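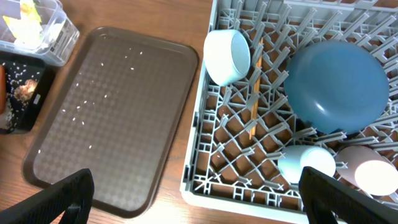
# Where Does Rice Come From, and Why Is It All Over the Place?

Rice is a seed. Every grain you have ever chased across a plate with a fork was once planning to become a grass plant, and then dinner happened.

Rice plants really are grass, cousins of the stuff in your yard, only better behaved. They grow about as high as your waist (or as high as your dad's knees, if you have a very tall dad). At the top of each stem is a droopy bunch of seeds, and one bunch can hold more than a hundred.

## Why do farmers plant it in a puddle?

Most plants hate having wet feet. Their roots need air, and if you flood them they sulk and die. Rice has a trick: there are tiny air tunnels inside its stems, so air can travel down to the roots like a drink going down a straw.

Weeds mostly don't have the tunnels. So the farmer floods the field, the weeds give up, and the rice carries on. A flooded rice field is called a paddy. Frogs think it was built for them, and it is very hard to talk them out of it.

## Getting its coat off

A rice seed comes wrapped in a hard, scratchy husk. You could try eating it, but you would be picking bits out of your teeth until March.

Waraporn Inthanon grew up next to a rice farm and now runs the small mill in Fusville. Her machine rubs the husks off between two rubber rollers. What's left is **brown rice**, which still has a thin layer called bran. Rub the bran off too and you get **white rice**. They are the same seed – one of them is just wearing a sweater.

Nothing gets wasted. The bran goes to some extremely pleased chickens.

## Why is some rice sticky?

Rice is mostly starch, and starch comes in two main kinds. One kind helps the grains stay separate when they cook. The other turns gluey. Long, skinny rice usually has more of the first kind. Short, round rice has more of the second, so it clumps, and that's handy if you are using chopsticks or making sushi.

There is even a type called glutinous rice, the stickiest of all. It has no gluten in it whatsoever. Grown-ups named it, so don't look at me.

## Try it yourself

Put 17 dry grains in a row on a plate and measure the row. Ask an adult to cook them, let them cool, and line them up again. Is the row longer? Where did the extra size come from? (Hint: look at how much water is left in the pot.)

Then sweep the floor. You started with 17 and I bet you can't find all of them.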